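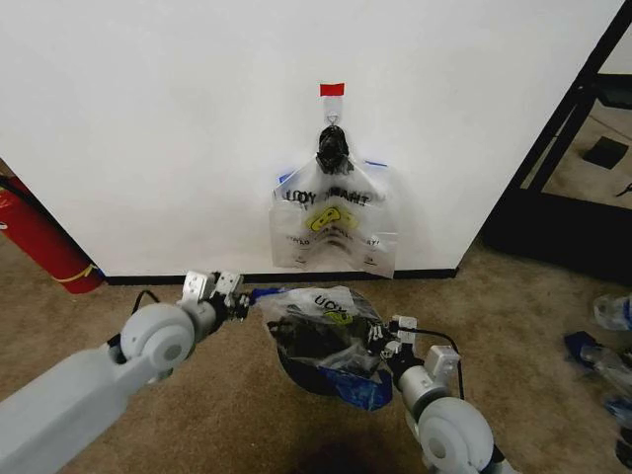 Bag task, both grippers reaching for the floor bag.

Onden bag set FAQ

How many episodes?
2,518 so far. More in January.

Why plastic bags?
They crumple different every time. Policy trained on boxes was useless on them.

Do you keep failed grasps?
Yes, tagged. Dont filter them out before you read the tags.
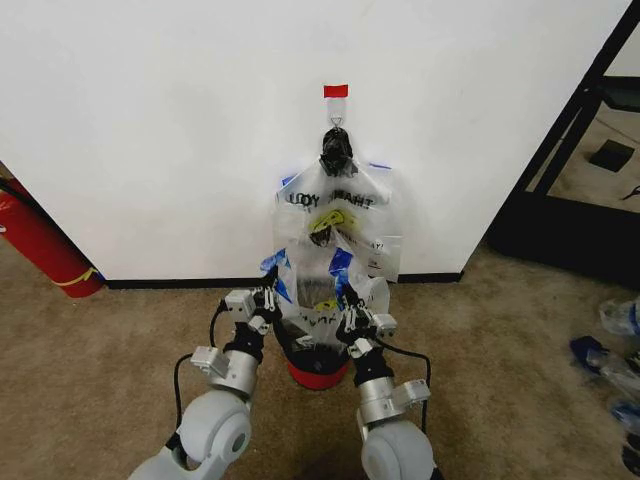 How long is one episode?
Capped at 57 seconds. Operator stops early if the bag tears.

Can I send my own?
Sure, 10 minimum, same two-arm setup. Use the Cendora uploader, not email. Check your timestamps first, we get alot of bad ones.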